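Giving up the car, three months in

Jun 7, 2021
2 minute read

I sold the car in March. It was costing me £155 a month before I put any petrol in it, and most weeks it went to the supermarket and back. Several people have asked how I'm getting on, so I'm writing it down once.

The bus from Terstead runs every 30 minutes until early evening, then hourly. I've missed it a few times and walked home, mostly in decent weather. My neighbour Silvana Conceição gave me her old timetable, which was out of date but had the walking routes to each stop on the back, and I still use those.

Work is the easy part. I can do three days from home and the bus stops near enough to the office for the other two.
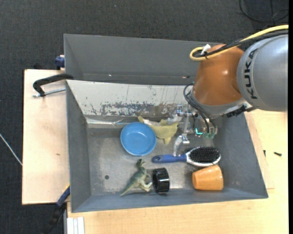
Shopping without a boot

I used to do one large shop a fortnight. Now I do a small one every few days and carry it in a rucksack. Tins are the problem. So are potatoes. I buy heavy things one at a time and I've stopped buying bottled water altogether.

I spend less on food, though I throw less away too, so it's hard to say how much of that is the bus.

What I miss

Visiting my sister. It was 40 minutes by car and takes most of a morning by train, with a change and a wait on a cold platform. I go less often and stay the night when I do.

I may hire a car for a week in the summer. I haven't looked at prices yet.

Recent posts
Repairing a rucksack strap
A wet walk to Arkum
Changing energy supplier
9 soups for one person

Contact | © 2021 | Back to top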